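Mumine Color Cups and Bowls: Gallery

12 June 2018

I was told the Mumine set would end the fighting over dishes at our house. I doubted it then and I still do.

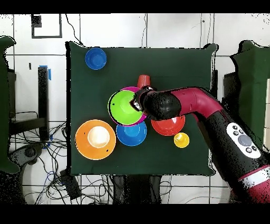 The shop page calls the range "a rainbow for every table." I'd call it plastic dishes in bright colors. We paid 12 dollars for ours, and the Halim set at the same store was three dollars less with a lid thrown in.

Orange bowl. The big one, and the only one I'd trust with a full serving of soup.

Lime green and magenta. Supposedly a designer's pairing. My kids think it looks like candy, and I think somebody had leftover dye.

The blues. Two shades, and I fail to see why a set needs both. Mumine has separate names for them. We say "the blue one" and then argue.

Red bowl. Fine. It's a bowl.

Red-orange cup. Too close to the red bowl in color for sorting games, whatever the leaflet claims.

Yellow cup. Smallest of the lot. Good for raisins, not much use for milk.

The leaflet also promises that the colors hold for over two years. I bought Revo cups on the same promise and they were chalky by December. I'll believe it when I see it.

Next gallery: the Sinus lunch boxes, if they ever ship.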